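Old machines, second lives

Kernden, half past four, and the queue is out the door. Carrier bags. A pram with a printer in it. In-ho Ko is at the desk writing tickets by hand becuase the label machine packed up in May.

The repair night started in the old Gotbridge bakery with 11 people and a kettle. Now almost 800 come through in a year, some from as far as Cluldale — two buses and a walk. Toasters mostly. Lamps. A surprising number of accordions.

Computers are the slow ones. People want the photos off first, then a price, then a think. Woo-jin Na keeps a shelf of donated parts and a notebook of who is waiting for what. Four names on the memory list last I looked.

Will it last? Rent goes up in June. The council has been asked for £2310 to cover the winter and hasnt said no. Ko shrugs, tears off another ticket. Number 46, kettle, won't click off.
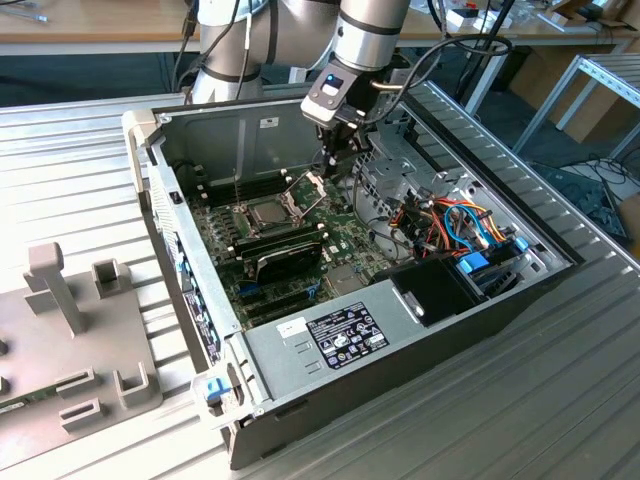
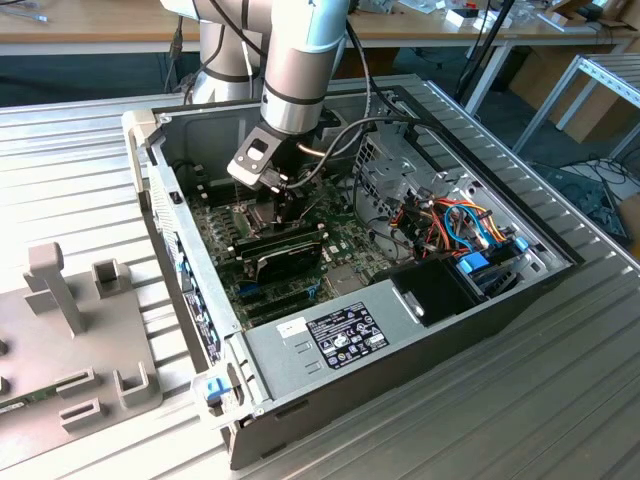 A desktop computer with the side panel off and the green motherboard showing.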